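Where Does the Fuzz Go? Lint and Fiber Loss in Home Laundry
Fongchan Thaweesak and Marcelino Lopes
Environmental Science Project Report, 29/03/2019

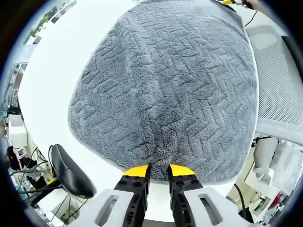 Photo: M. Lopes. Gray plush fabric with a zigzag texture.

Why we picked this

Our project started with a dryer lint trap. Fongchan cleaned the one in her building's laundry room in November and wondered how much of a person's wardrobe ends up in that gray felt every year. Then we read that dryers are only half of it, and that fibers also leave in the wash water, where no one sees them at all. We were hooked! Every piece of clothing we own is slowly coming apart, and we had never given it a thought.

Our question was simple: which everyday fabrics lose the most fiber in a normal wash, and does the way you wash them change the amount?

Background

Yarn is made by twisting fibers together. In a smooth woven shirt most of the fibers are locked in tightly. In fleece, plush and brushed flannel, the surface has been raised on purpose so that loose ends stand up and trap air. That is what makes them warm and nice to touch, and it also leaves plenty of ends that can break off when the fabric rubs against itself.

Cotton fibers break down in soil and water over time. Polyester and acrylic fibers last much longer. They are a kind of microplastic, and many are too small for an ordinary filter screen to catch.

What we did

We used the top-loading washer in the Munden Street laundry room, which the building manager let us have on quiet mornings. We tested 5 kinds of fabric: woven cotton, cotton jersey, brushed flannel, polyester fleece and an acrylic knit. All of it came from the remnant bin at Kramer Fabrics and was new. We cut the pieces to the same size and hemmed them on Fongchan's mother's machine so that raw edges would not shed and spoil the results. (Marcelino's first hems were terrible and had to be done over.)

The drain hose emptied into a bucket through a fine nylon filter bag. After each wash we rinsed the bag onto a paper coffee filter, let it dry overnight and weighed it on the school's lab scale. We had weighed each paper before using it, so the difference was our lint. In between fabrics we ran an empty cycle and threw out whatever it caught.

We did 32 washes in total, half of them cold on the gentle cycle and half warm on the normal cycle.

What we found

Fleece lost the most on its first wash, and it wasn't close. The highest single reading was 133 milligrams, from fleece on a warm normal cycle. Flannel came second. The woven cotton lost so little that our scale had trouble with it, and two of those readings were the same as the paper alone.

The first wash was the worst one for every fabric. By the third, the amounts had dropped a lot and stayed fairly level after that. We loved this result – it was the first time our graph looked like a graph in a textbook.

Cold and gentle beat warm and normal for all the fabrics. We can't say how much of that is the temperature and how much is the spinning and tumbling, as we changed both together. That was a mistake in our plan, and we would fix it first if we did this again.

Other problems

Our filter bag lets the smallest fibers through, so the true amounts must be higher than ours. Some lint stuck to the inside of the hose. We also tested small loads, and a full drum would rub the fabrics together more. One paper blew off the windowsill while drying and we had to leave that reading out.

Under the microscope

Marcelino put some of the fleece lint on a slide and counted over 1000 separate fibers before he gave up. The polyester ones were smooth and even, like fishing line. The cotton ones were flat and twisted like ribbon, and once you know the difference you can spot it right away.

What we would like to try next

We want to split up temperature and cycle, and test old clothes against new ones. Marcelino has a winter jacket that has been washed for years, and he is willing to give up a sleeve. We would also like to try different amounts of detergent.

Thanks to our science teacher for the scale and for letting us use the whole windowsill.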